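Workshop notebook, September, evening

Putty again! I know I said I'd move on to the hinges, but the sashes from the Murnness job are still soft along the bottom rail and I can't leave it alone. I made up a fresh batch this morning, whiting and boiled linseed oil, nothing else in it, and kneaded it until my wrists gave up. It weighed 377 g once I'd scraped the board, so a bit over what I wanted, but the extra can go in the tub with the lid that shuts properly.

Old recipe on the left pane, new one on the right, same as last time. The left one was skinning over by lunch and took a thumbprint without much fuss. The right was still like butter, and I'm fairly sure I was heavy-handed with the oil (the scoop is dented and I've been pretending it isn't). 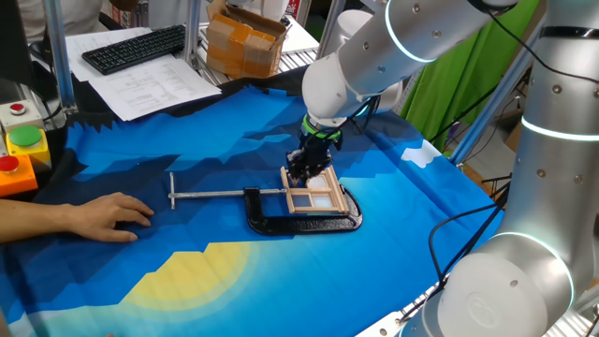 Putty hates being hurried and so does a window joint, and I keep having to learn both. The bottom corner of the second sash had opened up enough to slide a card in, so I glued it before going any further and then, of course, wanted to crank it shut. Bad idea with old softwood. A black C-clamp like the one lying on the blue mountain cloth will put far more squeeze into a rail than the rail can stand, and you end up with a neat round dent and a joint that's been starved of glue. So: scrap wood under both faces, do it up until a bead shows along the line, stop. I left it four hours and went off to do the primer.

Primer was the Vatia oil one, thinned a touch for the first coat. It went into the rebates beautifully, much better than whatever I used on the kitchen pair. If you putty onto bare dry wood it sucks the oil straight out and you get crumbs by spring, which I suspect is exactly what happened to the bottom rails in the first place. Note to self, prime the rebates BEFORE cutting the glass, so the waiting doesn't feel like waiting.
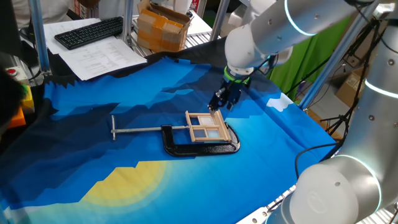
A note left in the margin since lunch says I'm blaming the oil when it's probably the whiting, that the last bag from Imhof was damp all the way through, and that I should spread it on a tray near the heater overnight before mixing anything. Fair enough! It did clump. I've put a tray out and I'll make a half batch tomorrow with the same dented scoop, so at least only one thing changes.

Also tried the glazing knife at a lower angle. Much cleaner at the corners, although I still drag it on the last bit. Heater was set to 20 degrees, and I'd like to keep it there for the rest of the week if people can resist fiddling.
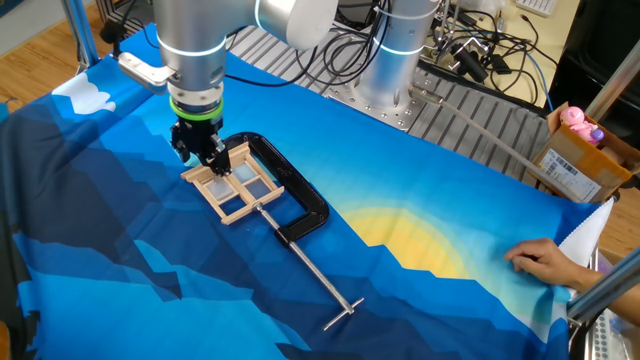
Craft-stick window with the big clamp on it.

Still to do: sand the second sash, find the box of glazing sprigs, order 4 more panes for Ukorura and check the rebate depth first this time.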